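Migration Policy, Unit 2: Family Reunification

Read the Linness handout before class. It covers the 147 applications lodged at the Bamlow office up to July, of which 108 were approved. Most refusals came down to missing proof of relationship.
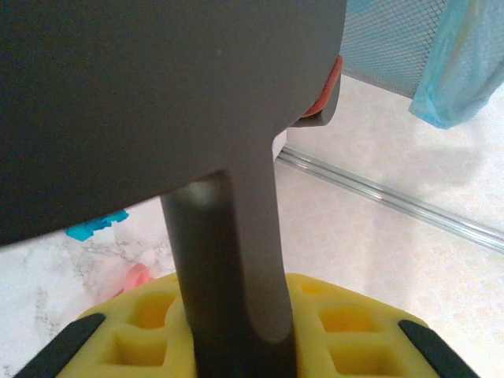 One student in the last group objected that a birth certificate is the first thing lost when a family flees, and asked what a caseworker should accept in its place. Options include sworn statements, school records and DNA tests.

For next week: write 200 words on who should pay for DNA testing. Use the Jater case file.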